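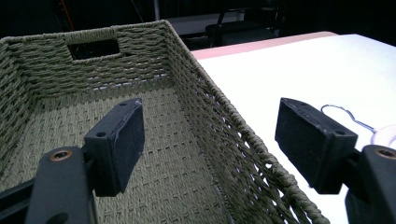
Paper Cord as a Substitute for Seagrass in Household Storage: Load and Humidity Tests

Project report, submitted 2018-12-08
Author: Reinaldo Meireles

1. Background

Twisted paper cord was developed as a replacement for natural fiber cord when imported fiber was hard to get. It is made from a strip of kraft paper, moistened and twisted along its length. The cord is now used for chair seats, bags and storage goods. Suppliers describe it as strong when dry, but few of them publish a figure for damp conditions, and storage goods are often kept in bathrooms and basements.

The aim of this project was to measure how much tensile strength paper cord loses as humidity rises, and to compare the loss with that of seagrass cord of the same nominal diameter.

2. Materials

Three cords were tested. Two were paper cords, sold under the names Zudau and Rullia. The third was a seagrass cord from Fustden. Zudau is an unwaxed cord with a single strand. Rullia has the same construction but is lightly waxed by the supplier. All three were bought on spools and stored in the materials lab from June until testing began.

Samples were cut to a length of 200 mm. Any sample with a visible splice was rejected. The seagrass had more rejects than the paper cords, as the individual stems are short and have to be joined often.

3. Method

Samples were conditioned in sealed boxes over salt solutions at three levels of relative humidity: low, medium and high. Conditioning lasted 21 days. The boxes were kept in the same cabinet, away from the radiator.

Each sample was then clamped in the tensile tester and pulled at a constant rate until it broke. Eight samples of each cord were tested at each level. Breaks within 10 mm of a clamp were discarded and repeated. The first clamps had a knurled face that cut into the paper, so they were lined with rubber sheet before the recorded tests.

A creep test was also made. One sample of each cord was hung with a fixed weight at the high humidity level, and its length was read once a day.

4. Results

At low humidity both paper cords were stronger than the seagrass, and their readings were closer together. At medium humidity the order was unchanged. At high humidity Zudau lost nearly 200 N against its dry value and fell below the seagrass. Rullia lost less and stayed slightly above it.

In the creep test Zudau stretched the most, and the twist opened visibly near the lower knot. The seagrass hardly changed in length – but it became brittle when returned to dry air, and two stems split on handling.

5. Sources of error

The high humidity box was opened more often than the others. Cord diameter was measured with a caliper, which compresses paper cord slightly, so stress values were not calculated and only breaking force is compared. The method given by Han for soft cords avoids this problem, but the equipment was not available.

6. Further work

The tests covered straight cord only. Woven panels share the load between many cords and should be tested separately, with attention to the rim and handle openings. Repeated wetting and drying was not studied. The raw readings are in Appendix A and the clamp drawing is in Appendix B.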